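Nesmont bench cell - FAQ

Stuff people keep asking about the two-arm cube cell. Last gone over 18 August 2026. If it's not in here ask Abdul-Rahman Asante before you take anything apart.

How do I start it up?
Main switch, then controller, then wait. Arms home one at a time, left first. Don't touch the pendant till both show ready. If the second arm sits there doing nothing, its gripper probably never reported in - power cycle that gripper only, not the whole cell.

Gripper won't home. Now what?
Nine times out of ten it's crud in the rack. Power off, brush the teeth end to end, slide the fingers by hand. Should move smooth all the way. If it catches in the same spot every time, look for a chipped tooth. Chipped = swap the rack, no filing.

How often do I clean the racks?
Every 500 cycles. Dry brush only. No grease!! Grease plus foam dust makes paste and then you get the question above.

Which fingers are the right ones?
The orange ones, both arms. Old Sorik set is in the drawer and does not fit the current mounts, please stop trying. Tighten the mount screws a bit at a time, alternating sides, or the finger goes on crooked.

Does the cable loop matter?
Yes. Leave slack at the wrist. Pulled tight, it fights the last joint and you'll see the tool drift when it rotates. Too much slack and it snags the collar. Turn the wrist slowly both ways by hand speed and watch it before you run anything.

How do I check gripper height?
Fingers wide open, come down over a three-cube stack, red then yellow then green on top. Go slow for the last bit. You want the fingers clear on both sides. If the body pushes down on the top cube you're too low, so raise the Z offset and do it agian.
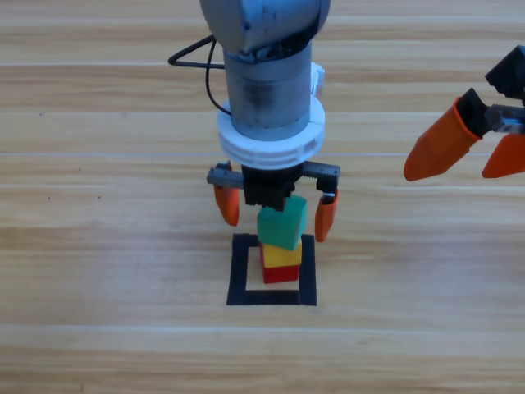

Height check, fingers open, green cube tipped up against the gripper body.

Offset is saved per arm. Job 245 is arm one, job 54 is arm two. Mix them up and you'll be back here in five minutes.

Where does the second arm go during the check?
Off to the side, fingers open, not touching anything. Park it before you jog the first one. The collision zone is switched off in manual mode, so it's on you to watch both.

Can I move the tape square?
No. The black tape is what we teach from. If a corner lifts, press it down, and if it won't stay, replace that one strip and put the new one on the same line. Moved the whole thing by accident? Then it's a full re-teach, both arms. Plan on losing the afternoon.

Error 786?
Finger position lost. Usualy a loose connector at the gripper. Reseat, home, carry on. Comes back the same day - swap the cable, spares are in the Yakubu bin.

Do the cubes wear out?
Yep, they're foam. Edges go round and the grip gets sloppy. Swap all three together, mixed old and new throws the height off.

Collar ring feels loose?
Stop. Don't run it. Back the tool off, check the seat for dust, refit, then redo the height check. Every time, even if it looked fine going back on.

Who do I call for the arm itself?
Saklow, service contract runs through November. Anything from the collar down is ours. Anything above, leave the covers on and call them.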